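Jostville > Community > Toy drive

Plush veggies wanted at the Flerinside playroom
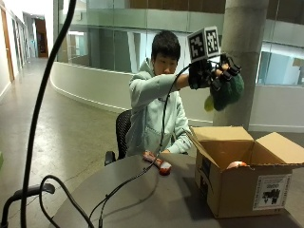

A green plush toy comes up for a look at the round table, with an open box alongside.

I stopped by the Flerinside playroom and got completely sidetracked by the soft toys – who knew I'd want a fuzzy green one for my couch? The spring toy drive is on, and over 50 have come in so far. Maiara Miranda, who runs the playroom, is hoping for 90 before the boxes go out to families across Jostville.

Clean plush only, please, and no batteries! Drop them at the front desk on Prasertsri Street. I'm bringing two bears and a very squashed duck.

76 shares | 3 comments

Uthai T.: Do you take the big ones?

Chanida S.: My kids want to keep the green guy.

Lertchai W.: Got a bag ready, will swing by after work.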